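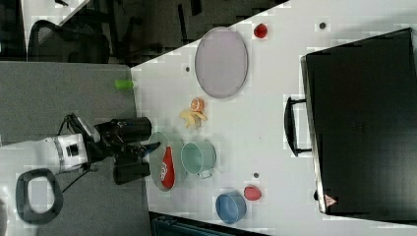 Fig. 3. Plate and mint-green cup on a white tabletop.

3. Setting up your call book

This section covers the Trosero Call Book, paper edition. If you bought the boxed set you will also have the reader, a pad of prospect slips and a motivational bookmark. The bookmark needs no setting up.

You will need a pen that works, a list of people who might plausibly buy something from you, and an hour without your phone. The hour is the difficult part.

3.1 Filling in the front pages

1. Write your name and territory inside the cover. "The world" is not a territory. Dredcombe and the villages to the north of it is a territory.

2. Turn to the page headed What I Sell. Describe it in one sentence, using words your neighbour would use. If the sentence contains "solutions", cross it out and start again. We have left extra lines.

3. On the facing page, write your target for the month. Use a number. Earlier editions allowed a free-text answer here and we received a great many paragraphs about abundance.

4. Leave the Personal Creed page blank for now. Giang Mạch, who wrote the original workbook, filled his in after his second year and has been mildly embarrassed by it ever since.

Note: The target page is perforated. Tearing it out halfway through the month does not alter the target.

3.2 Building the list

The book holds 700 prospects. You will not need all of them at once, and customers who fill every line on the first evening tend to write to us in July asking for a refund.

1. Copy 30 names from your existing contacts on to prospect slips, one name to a slip. Relatives may be included up to a limit of two.

2. Sort the slips into three piles: has bought from you, has spoken to you, has never heard of you. Be strict about the second pile. Somebody who liked your post has not spoken to you.

3. Enter the first pile on the pages with the grey edge. These are your repeat pages and they get called first, dull as that sounds.

4. Enter the second pile behind them. Beside each name, put down the last thing the person said to you about money. "Too dear" counts. So does "ask me after the move".

5. Put the third pile back in the box until section 5.

Caution: Do not buy a list. Maritza Betancur, who runs our help desk, once took a call from a man with a bought list of 2,000 names, several of which were the same dentist.

3.3 Your first calling session

1. Open the book at the first repeat page and fold back the flap so that only one name shows. The flap is there to stop you choosing the easy ones.

2. Read your sentence from What I Sell aloud, once. If there are other people in the room, read it quietly.

3. Call the name showing. Say who you are and why you are ringing before you ask how they are keeping.

4. When they stop talking, wait. The reader has a whole chapter on silence, and it is the longest in the book.

5. Mark the outcome in the right-hand column: Y for yes, N for no, L for later. There is no mark for "good chat". Customers have been asking for one since the first printing and the answer remains N.

6. Move the flap down a line and go again until you have made ten calls or the session is over.

Note: An L must have a date beside it. An L without a date is an N with nicer handwriting.

Note: If you have come to us from the Mäkelä system, your colour codes will not carry over. Red meant "urgent" there. In the call book it means you picked up the wrong pen.

3.4 Reviewing the week

1. Add up the calls and write the total at the foot of the page. Add up the Ys and write those underneath, however it feels.

2. Choose one N and write down what you said just before it. Patterns generally show up after roughly 41 of these — sooner if you talk a lot.

3. Move any L whose date has passed to the top of the next page.

4. Read one chapter of the reader. One is enough. Reading about selling is extremely comfortable and can easily take up a whole afternoon that was meant for the telephone.

Caution: The Dotov pocket refill looks as though it fits the binder. It goes in without trouble and does not come out again. Use Trosero refills, or a hole punch and some patience.

Revised Dec 3, 2021. For lost slips, stuck flaps and replacement bookmarks, see section 9.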